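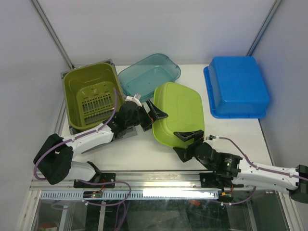
Lime green plastic container, underside up, between two robot arms.

Hum from turntable gets louder with volume, everything else is quiet

Posted by Saulius Vanags in Turntables and Phono

I have a Ketlow integrated amp with a built-in phono stage and a Vorkidel belt drive turntable that I bought used in August. Moving magnet cartridge, the one it came with. On the phono input I get a low hum through both speakers. It is there with the record stopped and the arm on its rest, and it goes up and down with the volume knob. At normal listening level, with the knob at 9 o'clock, I can hear it from the couch between songs. With the knob at noon it is loud enough that I turn it back down.

The CD player and the streamer are silent on the same amp, even with the volume all the way up. The streamer is on wifi, no cable to the router.

What I have tried so far:

Ground wire from the turntable connected to the screw on the back of the amp. If I take it off, the hum is much worse.
Swapped the RCA cables for another pair. No change.
Moved the turntable to a different outlet. No change.
Unplugged the TV antenna cable from the wall. No change.

The turntable sits on the top shelf of the rack, with the amp directly under it. The power supply for the turntable is a small wall adapter on the power strip behind the rack. The RCA cables are detachable, so I can get longer ones if I need to.

Is this a bad cartridge, or is it the amp? I would rather not send the amp in if it is something simple. The shop I got it from closed, so any repair would mean shipping it.

3 answers

Özkan
I don't think it's the amp, and probably not the cartridge either. Your ground wire is doing something, as you saw when you took it off, so that part of the connection is good. What is left is most likely the cartridge or the cables picking up hum from a transformer. The amp has a large power transformer in it and your turntable is right on top.

Do this test before buying anything. Leave everything playing through the phono input, no record, volume at the point where the hum is easy to hear. Lift the arm off the rest by hand and move it slowly across the platter. Don't lower it. If the hum changes as the cartridge moves, it is being picked up by the cartridge. Then have someone lift the turntable off the rack and hold it to the side, as far as the cables allow. If the hum drops, you have found it.

The fix is distance. I had the same thing with a Hemley amp and moving the turntable sideways to a separate small table got rid of nearly all of it. Moving it up one shelf also helped, but less. Which side of the amp the transformer is on makes a difference. You can usually see it through the vents with a flashlight, and it is normally the heavy end.

While you are back there, keep the RCA cables away from the power cords. If they have to cross, cross them at a right angle. And take the turntable's wall adapter off that strip if it is sitting next to the phono cables – those can put out a field too.

If none of this changes anything, turn the amp off, pull the RCA plugs out of the phono input, and turn it back on with the volume low. Bring it up slowly. Some hiss is normal. If the same hum is still there with nothing plugged in, then it is the phono stage and you can start thinking about a repair.

needledrop41
get a better cable. the cheap ones have no shielding

Marlene T.
He already swapped the cables and it made no difference, so I would not spend money there yet.

One thing to add to Özkan's answer. Check the four little wires on the back of the cartridge. On a used turntable they have often been pulled off and pushed back on, and one of the ground ones (green or blue) can be loose or broken inside the clip. That usually gives you hum in one channel, and yours is in both, so it is lower on the list, but it takes a minute to look. Turn the amp off first, put the stylus guard on, and use tweezers on the metal clips only, not the wires.

Also keep the new RCA cables short if you do move the turntable. For a moving magnet cartridge the extra cable adds capacitance and can change the treble. I would stay under 7 feet.

Comment from Saulius Vanags
Moved it to a side table and the hum is nearly gone at 9 o'clock. I have to put my ear to the speaker. At noon there is still a little. The transformer is on the left side and the cartridge was right over it. I have not looked at the cartridge wires yet. Ordering a cable that reaches properly, the one on there now is stretched tight.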